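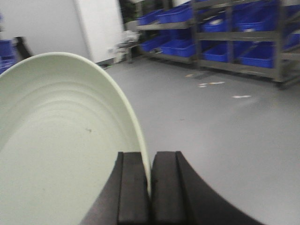
I've been putting this off for months, but the spreadsheet is finally in a state I can show people, so let's talk about what it costs to get a robot arm handling plates in a small hire business. We rent out crockery for weddings and village dos from a unit in Sturley, and every plate that goes out comes back needing to be picked up, looked at and put away again. That's a lot of picking up!

The arm itself was the bit I'd worried about most, and it's the bit I understand best now. Skiltari lease theirs by the month, which suits us because October is when our bookings fall off a cliff and I wanted to be able to hand it back. Buying outright would have swallowed the van fund. I asked them three times whether there was a minimum term (there is, it's six months) and I'd suggest you ask three times as well.

What I got badly wrong was everything that bolts on to it. My first budget had one line that said "gripper" and next to it I'd put £200. Ha. A decent two-finger one from Fanduritz came out at £600, and then you need fingers to go on it. The flat ones are fine on a rim if you come at it edge on, but I'd still like a softer set for the thinner side plates, and those are another £50 a pair. I've put down two pairs. They'll wear, and I'd sooner have spares in a drawer than be waiting on a parcel in wedding season.

Then there's the wrist camera, the mounting plate, the cable that wasn't in the box, and a day of somebody's time to show us how to set the grip force. All of that came to £472, and not one penny of it was in my original sums.

Things I haven't decided yet:

- Whether to buy a proper stand or make one – I've priced both and the gap is smaller than I'd hoped
- Insurance, where I'm still waiting for a call back
- New racking. Our plastic bins are fine for people, but reaching down into a deep one is a different job for an arm, and shallow trays cost more than you'd think
- A service plan for the second year

I've also been looking at Hầu, who do a smaller arm for less money. The reach is shorter, though, and our dinner plates are big enough that I'd want to try it with our own stock before signing anything. They've offered to lend us one for a week, so I'll do that before I touch the stand or the racking.

If you run a hire firm and you've already paid for shallow trays, please tell me where you bought them. I've got quotes from two places and they're miles apart.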